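Section 4 – Putting the table back in order

Do this at the end of every shift. Takes around 19 minutes if you don't stop to chat.

1. Clear the top. Small stuff goes in the Plisholm tray, big stuff on the shelf behind.
2. Flat panels and cardboard lean at the side, long edge down. Don't stack more than a few, they slide.
3. Wipe with a dry cloth first, then damp. No sprays near the rail.

CAUTION: keep fingers out from under the panel when you set it down. Pinches.

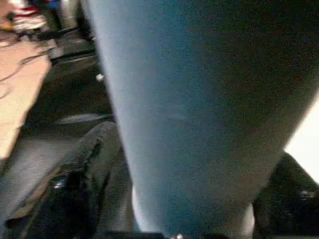

4. Loose bits left over? Check the floor too, dark parts dissapear down there. Bag them, write 119 on the bag, leave it for Xóchitl Quintero.
5. Tape and scissors back in the drawer. Same drawer, please – not the one under it.
6. Lights off at the wall.

Note: Panetti trays don't fit this shelf. Use teh Plisholm ones only.

Missing a tray or out of bags, call ext. 285.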